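4. Swapping and checking the fingertip pads

I do this job on our Endier gripper whenever the pads start to look shiny or a part slips twice in one shift. It takes me 9 minutes now. My first try ate most of a lunch break, so give yourself some room.

You'll need the small hex driver from the Tawfik kit, a clean dry cloth, and a fresh pair of pads. Always change both, even if one still looks good — a worn pad facing a new one will pull your parts off center and you'll be chasing it all day.

1. Send the arm to the service position and open the gripper all the way from the Hand menu.

2. Press the stop button and hang your tag on it. Then wait for the status light to go out.

CAUTION: The fingers can still creep a little while the light is on. Keep your hands out of the gap until it's dark.

3. Back out the 2 screws on the first finger. Hold the pad with your other hand as you do it, or it'll drop and roll under the fence (ask me how many I've fished out of there).

4. Wipe the seat on the finger. Old dust in there is what makes a new pad sit crooked.

5. Slide the new pad on with the ridged side facing the other finger. Snug the screws by hand, then give each one a quarter turn. Don't lean on it!

6. Do the same on the second finger.

NOTE: Katia De Luca likes to put a dab of thread locker on the screws. I don't, and mine haven't come loose, but check with your lead if your cell runs nights.

7. Before you power up, open the Hedano simulator on the cell computer, load the gripper model, and pick the wrist view. I use it as my reference for what "fully open" should look like. 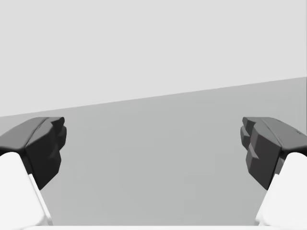 Emiliano Villalobos
Cell setup and maintenance, Trenport

Dark gray pads, white finger links, and a wide gap with nothing in it. What I compare is the height of the two pads: in the model they sit nearly level with each other. The tilted line behind them comes from the hand being rolled slightly against the surface, so don't go straightening anything on account of that.

8. Take your tag off, release the stop, and home the gripper with the gap clear.

9. Close at the slow setting and watch the pads meet. If one rides higher than the other, stop, open up, and go back to step 4.

10. Run 40 open and close cycles with no part, then 36 with a scrap part. Check the screws again and write the pad change in the cell log.

If the pads still don't line up after a second try, the finger itself may be bent. Leave the tag on and call Ada Galli, who keeps the spare fingers.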